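倒れたマグカップの茶渋と台の跡について
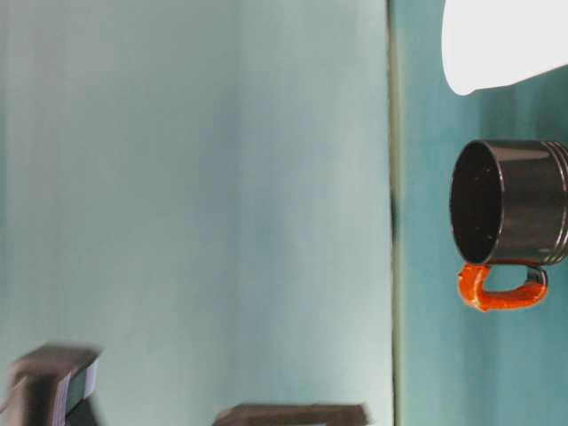 相談内容
投稿者：みどり台
投稿日：12/29/24

年末の片付けで作業台の上を整理しています。黒いマグカップを横に倒したまま、台の青緑色の側にしばらく置いていました。知りたいのは次の二点です。

・黒いカップは内側の茶渋が見えにくいのですが、落ちたかどうかをどう確かめればよいでしょうか。
・淡い色の面と青緑の面のあいだに細い継ぎ目があり、途中に小さく黒っぽいところがあります。汚れなのか影なのか、自分では判断できません。こすってもよいものでしょうか。

カップはTarnerの通販で7月に買った陶器で、692円でした。台の材質は説明書をなくしたのでわかりません。

回答 2件

Agustina Sosa
カップは重曹で洗っています。濡らしたスポンジに小さじ1杯とり、内側を軽くこすってすすぎます。黒い器は乾いてから白いキッチンペーパーで内側を拭くと、茶色がつくかどうかでわかります。残っていたら酸素系漂白剤をぬるま湯に溶かして、10分つけてください。金彩や金属の飾りがあるものには使わないでください。
継ぎ目のほうは、まず明かりの向きを変えて見てください。影なら位置や濃さが変わります。変わらなければ、薄めた中性洗剤を綿棒につけて、継ぎ目に沿って動かします。材質がわからないうちはメラミンスポンジとアルコールは避けたほうが無難です。水が入るといけないので、最後は乾いた布で押さえます。

ねぎ坊主
うちは100円ショップのスポンジで普通に洗うだけです。茶渋は気にしたことがありません。台はわかりませんが、カップは倒しておくと転がって落ちるので、立てるか伏せるかしたほうがいいと思います。

みどり台（お礼）
ありがとうございます。先に明かりの向きを変えて見てみます。カップには飾りがないので、重曹のあと漂白剤も試します。

閲覧数 26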